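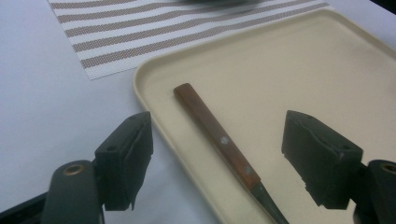
A small wooden-handled knife in one of the beige trays from the Pokwood table collection.

Virndale Opens Its Pokwood Table Collection to Home Customers

Nov 23, 2019 - Virndale, the tableware supplier that has been setting tables for small inns and lunchrooms for 11 years, is very happy to share that its Pokwood collection of wooden-handled cutlery, trays and placemats can now be ordered by anyone with a kitchen table and people to feed. Until today the pieces were sold only by the carton to dining rooms, and we have had so many kind letters from guests who wanted the same fork at home that it seemed a shame to keep saying no!

The idea behind Pokwood is a simple one. Each place gets its cutlery, a striped placemat and a round mat for a cup or a small bowl, and a shallow tray with rounded corners goes wherever the table needs it. Some families pile the forks and knives in the tray and let everybody help themselves, and others carry it over from the drawer, lay each place properly and then use it again when the meal is over (we do a bit of both, depending on who is coming to dinner).

The handles are reddish brown and riveted, and the metal is kept plain so that it sits comfortably next to whatever plates you already own. The tray is beige with a low raised rim, high enough to stop a knife from sliding off on the way in from the kitchen and low enough to reach over without knocking your wrist.

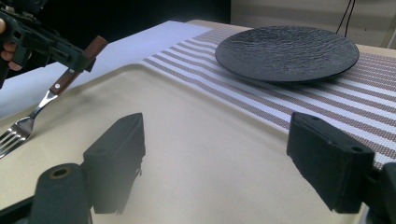
Abeysekara wrote to us after a season of using the set that the forks were what people picked up and remarked on first, and that the tray had ended up living on the table between meals, "which I never planned, but now I'd miss it." The same letter asked for a smaller tray as well, and we are pleased to say one will follow in January under the name Eka.

Home orders come as a starter set with 2 placemats, 2 round mats, one tray and cutlery to match, and single pieces can be added at any time. Customers who order a starter set before the Eka tray arrives will receive 15 percent off the new piece.

We recommend washing the knives and forks by hand and drying them right away, handles included. The placemats like to be stored flat, and a tray laid on top of them does the job very nicely.

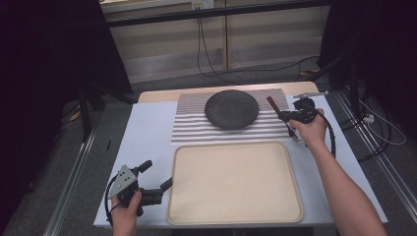
How to Order

The Pokwood collection is available through the Virndale online shop and at the Virndale showroom counter. Dining rooms with existing accounts can go on ordering by the carton, at the same prices as before.

Press samples and further details are available from the Virndale press desk.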